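July, 9.15 a.m. Practice notebook, Larnell legal services, drafting room

The review of the standard tenancy file continued this morning. Renata Duda and the undersigned compared the old engagement letter with the revised text and marked every clause in which the client's duties had changed. The revised letter runs to 2,960 words, which remains too long for a private client. Leszek Kurek is to shorten the section on fees and return it before the partners' meeting.

Clause 24 was discussed at length. The present wording allows the firm to stop acting after 38 days without instructions, but does not state from which day the period is counted. It was agreed that the period shall run from the date of the firm's last letter. Mr Pietrzak has asked that the same rule be carried into the letter used for probate work.

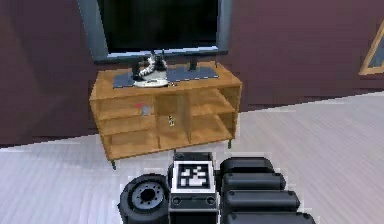 Simulated living room: wooden cabinet and television against the maroon wall.

The Petitz matter was then taken up. The inventory attached to the lease lists the furniture by room but gives no condition for any item. Genowefa Sowa considers that the landlord will have difficulty proving damage on that basis, and I concur. A short note of advice is to be prepared, with two authorities at most. Urho Halonen has the earlier correspondence and will confirm whether the deposit terms were ever signed by both parties.

Outstanding: conflict check for Larnura; copy of the signed lease; reply to the agent regarding access to the property. File closed at noon and returned to the second cabinet, upper drawer. Spare key with Ms Duda.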